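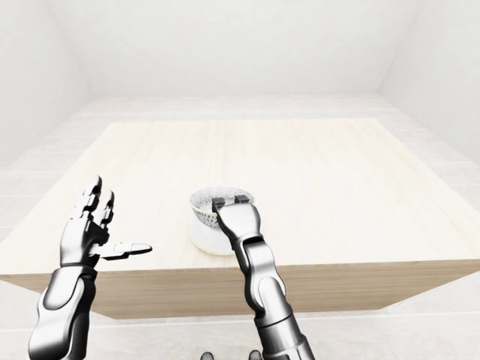
Debora Pace

Cahier d'atelier, avril 2026
Colle d'amidon et dos du registre Orlandini

Je reprends le cahier après l'interruption de la semaine dernière. Le registre Orlandini est toujours sous presse légère, je n'ai pas touché aux plats. Aujourd'hui je m'occupais seulement du dos et de la colle.

Première cuisson : amidon de blé, proportion habituelle d'une part pour cinq parts d'eau, trempage depuis hier soir. J'ai chauffé trop vite au début. Des grumeaux se sont formés contre la paroi et je les ai écrasés à la spatule, mais la colle a gardé une texture que je n'aime pas, un peu élastique, comme un fromage. Je l'ai passée deux fois au tamis de crin et elle reste médiocre. Je la garde pour les cartons d'essai.

Deuxième cuisson, au bain-marie, en remuant sans arrêt pendant 12 minutes après l'épaississement. Résultat bien meilleur : translucide, souple, elle tombe du pinceau en ruban court. Je l'ai laissée refroidir couverte, puis tamisée et détendue à l'eau déminéralisée jusqu'à la consistance d'une crème. Pour le dos je la préfère plus épaisse que Palleck, qui la travaille presque liquide. Nous avons eu cette discussion déjà en décembre et nous ne sommes pas tombés d'accord.

Nettoyage du dos. L'ancienne colle animale est dure et très brune, surtout entre le deuxième et le troisième nerf. J'ai appliqué un cataplasme de méthylcellulose, sept minutes sous film polyester, ensuite spatule en os. En tête, cela part facilement. En queue il a fallu recommencer, et j'ai arrêté quand j'ai vu que les fonds de cahiers commençaient à prendre l'humidité. Mieux vaut laisser un peu de colle ancienne que d'ouvrir les plis. Je laisse sécher entre buvards jusqu'à demain.

Couture : elle tient. Un seul point cassé, au folio 117, dans le pli. J'ai repris avec un fil de lin fin non ciré, noué sur la chaînette existante. Le nœud est à l'intérieur et ne se sent pas au doigt. Le dernier feuillet numéroté est le 498, mais la numérotation saute après les tables, il ne faut donc pas s'y fier pour la collation. Je note les signatures à part, au crayon, sur la fiche du volume.

Papiers pour le dos. J'ai comparé sur des bandes d'essai le japon épais du tiroir et le nouveau lot de Skullier. Le Skullier est beau, régulier, mais il s'allonge beaucoup dans le sens travers quand il est encollé, et en séchant il tire. Sur une bande étroite cela ne gêne pas. Sur toute la hauteur du dos je crains une courbure – je l'utiliserai donc pour les charnières, et le japon du tiroir pour la première couche. Attention au sens des fibres : la marque au crayon sur les feuilles Skullier indique le travers, et je me suis trompée une fois.

Question à voir avec Palleck : est-ce que l'on met une toile fine entre les deux couches de papier ? Le volume est lourd et il sera consulté souvent. Ma tendance serait oui, une mousseline de coton lavée, débordant de peu sur les plats. Mais la famille Okonik, à qui appartient le registre, a demandé que tout soit réversible, et la toile complique un démontage futur. Avec l'amidon seul, cela reste possible. Avec un mélange, non. Je ne veux pas de vinylique dans ce volume.

À faire :
– vérifier le séchage du dos avant de retirer les buvards
– couper les bandes de japon, bords déchirés à l'eau et non au scalpel
– recuire de l'amidon, celui de ce matin ne sera plus bon après trois jours
– laver les tamis TOUT DE SUITE après usage (je l'écris surtout pour moi)
– appeler pour la peau, la teinte de l'échantillon est trop rouge à côté du plat supérieur

Les chutes d'essai sont dans la chemise grise, sous la presse à main. Ne pas les jeter, je veux voir comment elles vieillissent près de la fenêtre.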